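I have been building grippers in the shared workshop at Endcombe for 3 winters now, and I would like to put in a kind word for the ones you hold in your own hand. People come past the bench, see the linkages and the bolts, and ask when the motors are going on. They mean well, and I used to ask the same thing myself. But I have come to think we rush to the motors -- and that a good many home builds (my first Flutero among them, rest its soul) would be better machines if their makers had spent a month or two squeezing things by hand first.

When your own fingers are doing the work, you feel the pad slide. You learn that a mug forgives nearly everything and that a smooth, thin sheet forgives very little.
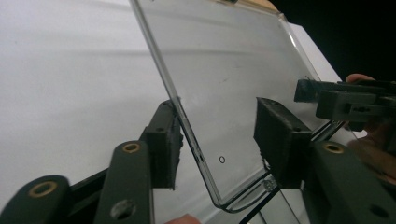 Clear acrylic between the finger pads, with a second gripper at the upper edge.

I learned more from clear plastic than from all 259 pages of notes I wrote while planning the Gondora arm, and I was terribly proud of those notes. It shows every smudge, it is hard to see the edge of, and it makes you think about how flat your pads really meet. So if you have a kit half finished on the kitchen table, leave the motors in their bag a little longer, go find the most slippery thing in the house, and pick it up until you're sick of it.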